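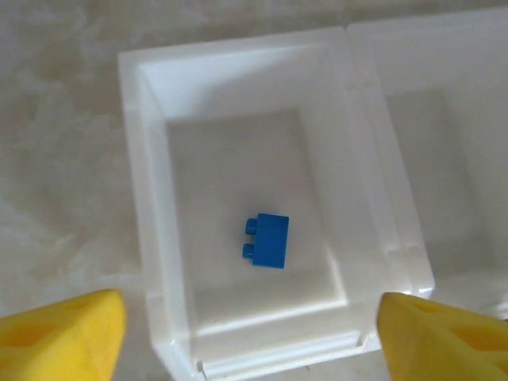
Home | Patterns | Yarn | Shop News | Contact
Print this page | E-mail this page

Heda Mitts Pattern Now Available from Caron Lane Knits

I'm so happy to tell you that my newest pattern, the Heda Mitts, is ready to download! I started these last January on a drafty train ride to Broreo, with one ball of yarn in my bag and cold hands, and I've been fiddling with the thumb ever since (four versions, if you must know).

Heda is a fingerless mitt with a slip-stitch cuff and a little twisted cable that wanders up the back of the hand. The palm is plain stockinette, so you can drive, type or hold a mug without feeling lumps. I knit mine on size 4 needles, and the cable is small enough that I never bother with a cable needle. Instructions are both charted and written out, and the pattern comes in 2 sizes.

The sample is in Zamo, a wool and alpaca blend I've been hoarding for ages. It's soft but it has some grip, and the cables stand up nicely. Any sport weight yarn that gets you gauge will do, and leftovers are fine for the cuffs. My own pair took me about 11 hours, most of it in front of the TV.

If you've never picked up stitches for a thumb, don't worry, I wrote that part out slowly and my test knitters made me add an extra paragraph. They were right!

The pattern is in the shop now as a PDF. Yarn stores that would like printed copies, and anyone who wants to review it or run a knit-along, can write to me through the contact page. I answer mail in the mornings, usually before 10, with coffee.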